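Refreshment Points at Brellham House
Photo gallery

Brellham House provides self-service refreshments to visitors, tenants and delegates on every floor open to the public. The present arrangements were introduced in April, following a review of catering in the building led by Samer Sfeir, Head of Guest Services. Each refreshment point has a white table with a dispenser for hot or chilled drinks, and glass cups have replaced the disposable ones formerly supplied in the Govdale Room and the main foyer.

The gallery is intended for organisers who wish to see the tableware and equipment before confirming a booking. Refreshments for meetings of up to 38 delegates may be arranged through the Guest Services desk. Larger parties are served from the Srithong Suite on the ground floor, where a member of the catering staff is in attendance throughout.

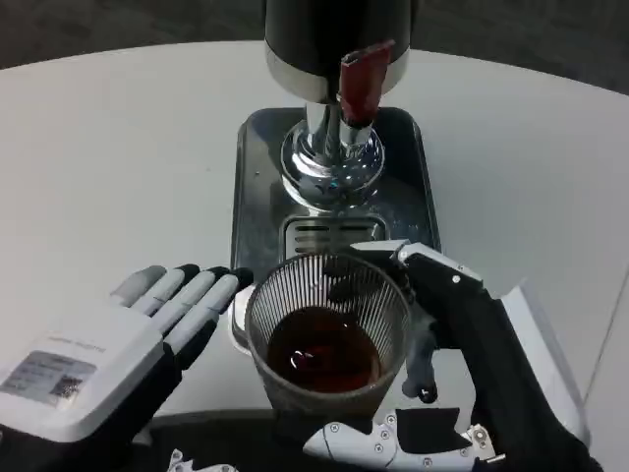 Drinks dispenser with red lever and stainless-steel drip tray, with a ribbed glass cup in use.

Dispensers are filled before the building opens and again at midday. Guests are asked to place the cup squarely beneath the spout, to draw the lever gently and to leave the drip tray in position. Spillages should be reported to the desk on extension 683.

Used cups may be left on the table and are collected at the end of each session. They are washed on the premises and returned to the store beside the Zitach Room, which holds a stock of 300. Organisers who require additional cups, saucers or spoons are requested to give 2 working days' notice.

Tea is supplied as standard. Coffee, fruit infusions and iced water can be provided on request, and any dietary requirements should be entered on the booking form. Charges are set out in the current room hire tariff, copies of which are available from Guest Services.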